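Lachance drops kitchens from new apartments, promises "shared cooking" instead

Renters who sign up for the new Bevosa building in Drivstead will get a bed, a bathroom, a sink and an outlet. They won't get a stove. Lachance, the developer, says 36 of the units will be built without a kitchen of any kind, and that tenants will be "freed from the burden of the range."

The rent has not been freed from anything. A kitchenless unit will start at $1097 a month, according to the price sheet handed out at the sales office in February. Heat is included. Parking is extra, and so is a storage locker in the basement.

In place of stoves, the company plans two shared kitchens, one on the ground floor and one on the top. Tenants will book time through Lotico, a phone app already used in the building's laundry room plans and, the brochure says, "loved by residents." The building has no residents yet. Asked who the quote refers to, the sales office said it would look into it.

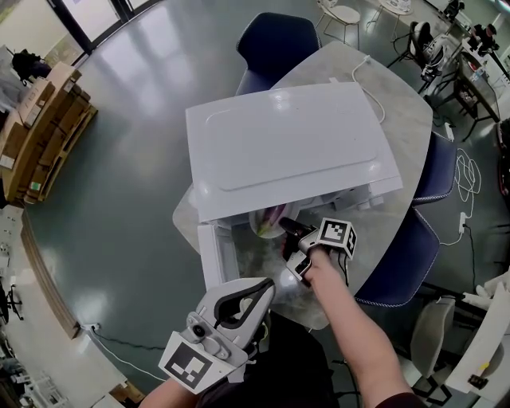

Lachance argues that most single renters hardly cook anyway. The brochure cites a survey but does not say how many people answered it, or whether they were asked about cooking or about takeout. It also says a small appliance on a table can cover "nearly every meal of a modern household." Perhaps it can. A microwave will take a glass bowl with an eggplant in it, and plenty of people have made dinner that way. Whether they would choose to do it every night for the length of a lease is another matter, and the brochure moves on quickly to the roof deck.

The booking rules are thin. Each slot lasts an hour, and a tenant may hold one slot per evening. There is no word on what happens when half the building wants to eat at 6:30 p.m., who scrubs the pans, or where a tenant is supposed to keep a bag of flour. The draft lease does list a cleaning fee. It leaves the amount blank.

The town is not likely to stand in the way. Drivstead's housing code requires a sink with hot water and "access to cooking facilities," and the planning office has taken the view that an elevator ride counts as access. The same office approved a cut in the building's parking spaces last fall on the grounds that tenants would mostly walk. The nearest grocery store is across the highway.

Supporters of the plan say smaller, simpler units mean more homes on the same lot, and the town does need them. But the drawings on file show the same number of units as the earlier version of the project, which had kitchens in all of them. The space saved appears to have gone to a larger lobby and a coffee bar.

Lachance says leasing will open once the inspections are finished. Tenants may bring their own small appliances, subject to written approval.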